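Things I Keep, Things I Give Away

April 21, 2021

Posted by Cuiping Hao

In May we will leave the apartment on the third floor and move to the other side of Vandthorpe, to a place with one room less. My husband says one room less is good for us. I agreed quickly, and only after I had signed the paper did I open the closet in the hallway.

I grew up in a home where things were not thrown away. My mother washed plastic bags and hung them over the faucet to dry. She had a tin for buttons, a tin for short pieces of string, and a tin in which there were only lids of other tins. When I was a student I laughed at this, and now I have the same tins, only mine are from a cookie company and hers were from the state factory.

So for the last weeks I have been sorting. I want to write down how it goes, mostly for myself, but a few readers have asked why I was so silent here during the winter, and the closet is a part of the answer.

The paper was the worst. I had 103 letters from my grandmother. I know the number from her, she wrote it in the upper corner of every envelope, as if I would have to prove one day that none was missing. The last has 103 and a small drawing of a goose. She was not a woman of many words. Most of the letters tell me what the weather was, what a cabbage cost at the market, which neighbor had a new roof. When I was twenty I read them in one minute, standing at the mailbox. Last week I sat on the floor and read them for a whole evening, and I was very interested in the cabbage.

Of course I keep the letters. I bought a flat box for them with a cloth ribbon, and it was the first thing that I packed. Then I was so content with myself that I packed nothing else for four days.
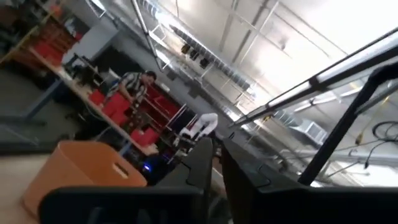
After the letters I went to the kitchen, where I thought it would be easy. A kitchen is for using, so what is not used can go. But I found the rice cooker from Roreo, the one with the brown flowers on the side, which has not cooked rice in many years. I bought it with my first salary in this country. The store was on a corner near the bus station, and the man there talked so fast that I said yes to everything, also to a second measuring cup and a warranty. I walked home with the box in my arms because I did not yet understand how one buys a bus ticket from the driver. It was a long way, and it was snowing a little.

Can one keep a rice cooker for a walk in the snow? My husband made the face he makes. He proposed that we take a photo of it and let it go. Many people recommend this method, I have read it in magazines too. I tried it. I took the photo, and now I have the photo and also the rice cooker.

With books I am better. I gave away 40 of them, most to the library, a few to Duan downstairs, who likes detective stories and does not mind when the last page is loose. Only the dictionaries I could not decide on. I have six of them, and the oldest has my notes in pencil from the time when I learned English by reading the newspaper. Beside the word "nevertheless" I wrote "very useful!!" I remember that I used it for some weeks in every conversation, also at the bakery. I keep two dictionaries. The other four stand by the door since Sunday, and I have to step over them when I bring out the garbage.

There was also the moving company to think of. I called three of them. The first did not pick up, the second wanted to know the number of boxes and was not pleased when I said that it depended on my character. The third was Grinus, and the lady on the phone was patient. She told me that people always forget the cellar and the balcony. I had forgotten the cellar and the balcony. She reserved a van for us for the morning, and it will cost 100 dollars less if we carry the small things ourselves. My husband has a bad shoulder, so I think "ourselves" means me and whoever owes me a favor.

The easiest to sort were the things with no story. Old batteries, wires, hangers from the dry cleaner, flower pots with a crack. I did not need to sit down with any of them. It made me think that perhaps I am not a person who keeps things, I am a person who keeps stories, and the things are only the place where they stay. When I said this to my mother on the phone she was silent, and then she asked if I still had her good scissors.
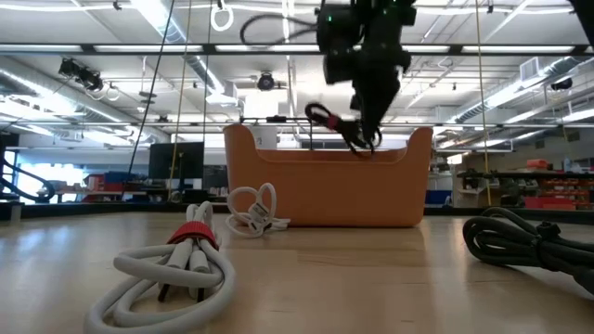

Bundled cables and the orange bin.

I do still have her good scissors. They are heavy and have black handles, and she gave them to me when I got married, together with a coin so that the scissors would not cut the friendship between us. I have heard that in this country people do the same with knives. I looked for the coin too and did not find it. I did not tell her.

What is left now is the desk, and the drawer under the telephone where everything goes that has no other home. I know that there are keys in it for doors which I will never see again. There is one for my room in the student dormitory, which I should have given back, and I still feel a bit guilty when I hear it move in the drawer. Perhaps I will mail it to them with a polite letter. I would have to look up how one begins such a letter after so many years.

A friend wrote to me that I should do it in one weekend, with music, and with the door open so that the bags can go out immediately. I believe her that it works. She moved five times and she owns one very beautiful chair. But I find that I like to be slow at it. In the evening, when I have finished one shelf, I wipe it with a wet cloth and leave it empty until the next day, and every time I go by I look at it. We never had an empty shelf before.

Tomorrow is the balcony. I have promised Duan the big planter if she comes to help me with the other end of it, and she has already asked if the rosemary is included. It is, but I will cut a few branches first and try to make them grow roots in a glass of water. If somebody knows whether it is better to do this in the kitchen window or away from the sun, please write it in the comments.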